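Bread Basket Layout for a Small Bakery Counter
Module project, final report (group 5, Gramville site)

1. What we set out to do

The brief from Vukcombe was short. Pick one everyday serving job, look at it properly, say how it could be done better. We picked the bread basket. Every cafe has one and hardly any of them look planned.

Questions we started with: does it matter which piece goes in first, does the shape of the basket matter, and how much room do you need on the table next to it.

2. Materials

Basket: woven wicker, brown, with a rim. Bread: a long plaited roll and a round knotted bun. Looked at sliced loaf too but dropped it in week two, slices slide about and it was eating all our time. Surface: light grey covering on the table. We wanted something plain so that the colours of the crust would show up. The first cloth we tried was checked and made everything look busy.

Basket goes at the front left, bread further back to the right of it. Kept to that for every layout in this report.
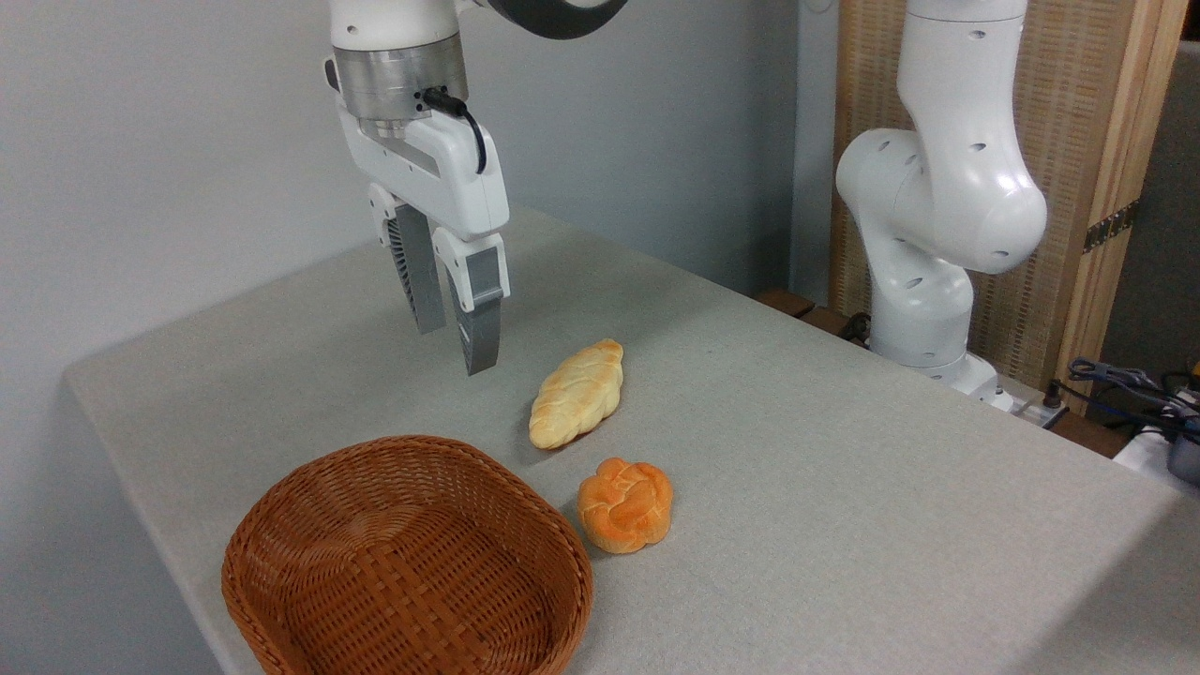
3. Method

Each trial began with an empty basket. Bread set out on the table first, then moved over one piece at a time, then a score out of 20 for how it looked and how easily a customer could take a piece without touching the other one. We did 266 trials altogether. The first lot were scored by two of us seperately, later ones by whoever was free, which is a weakness (see section 5).

Order A: long roll first, bun second.
Order B: bun first, long roll laid against it.

Afternoons only, mostly Wednesday, as the room was booked the rest of the week.

4. Results

Order A came out ahead. The long roll laid along the basket gives the bun something to sit against. With order B the roll tended to end up propped on the rim, and a couple of times it rolled back out.

Space on the table mattered more than we thought. If the two pieces start close together you knock one while reaching for the other. A hand's width between them was enough. Should of measured this properly from the start.
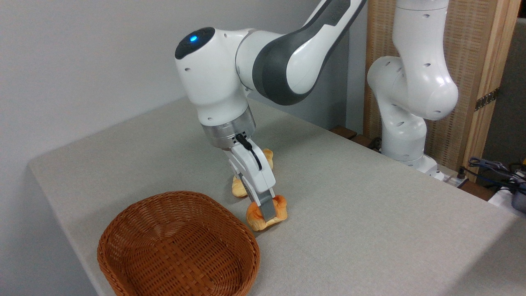

Fig. 2. Basket still empty, bread on the table.

We also asked customers at the Dredaleo cafe to fill in a card saying which layout they'd pick from. Over 807 cards back, most for order A. Cards had no space for comments, a pity.

5. Problems

Scoring not consistent, as above. Only one basket shape. The Stępień handbook suggests a deeper basket for long rolls and we ran out of time to try one. Nothing on hygiene or liners either, next group might want to start there.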